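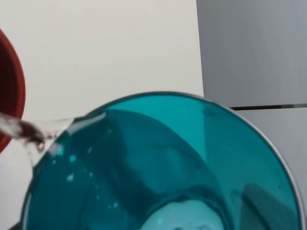

Themis Koutsoukos objected after the first lecture that a town does not run out of water, it runs out of pressure. The point is a fair one and it changes how we should read the Grikau case, so these notes start there.

**Unit 4: Small-town water supply**

September 2021

## Storage and pressure

A supply system has to do two jobs. It has to hold enough water to cover the hours when people use more than the source can deliver, and it has to push that water to the highest tap in the service area. A town can have a full reservoir and still have dry taps on the hill if the reservoir sits too low.

Grikau had this problem. The old tank stood beside the spring, at the bottom of the valley, and a single pump lifted water to the upper streets. When the pump stopped, the lower streets kept a weak flow and the upper streets had nothing. The new tank was built 40 meters above the main square. Water is now pumped up at night and comes down by gravity during the day.

Remember the rule for static pressure: every 10 meters of height gives close to one bar. The square therefore gets just under 4 bar when no one is drawing water. Once water starts to move, friction in the pipes takes some of that away, and the loss grows quickly with the rate of flow. Narrow old pipes lose the most.
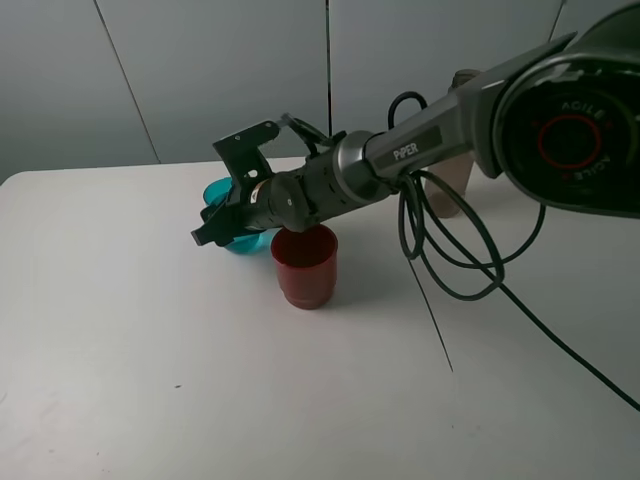
Why not build the tank higher still and be safe? Higher pressure means more leakage at every weak joint, and household fittings wear out sooner — the town would then have to pay for pressure-reducing valves on the lower streets.

## Demand over the day

Demand is lowest between two and four in the morning. It climbs sharply at breakfast, drops, and climbs again in the evening. Designers work with the following:

- **Average day:** yearly use divided by the days in the year
- **Peak day:** the highest single day, usually in a dry summer
- **Peak hour:** the highest hour within the peak day

Pumps and treatment are sized for the peak day. Street pipes are sized for the peak hour, or for fire flow if that is larger. Storage covers the gap between the two.

The Grikau service area has 939 connections. The Osman district, added later, is nearly all on one long branch with no loop. A break near the top of that branch shuts off everyone below it.

## Night flow

The simplest leak check is to read the main meter when almost everyone is asleep. Some use is normal at that hour, but a night flow that stays high week after week points to leaks. In Grultitz the reading was over 1000 liters an hour in a zone of a few streets, and most of it was traced to one cracked main under the school road.

## For next time

Read the Patix report, sections on metering and tariffs. Bring the demand curve you drew in class and mark on it the hours when the tank is filling and the hours when it is emptying. Pencil is fine.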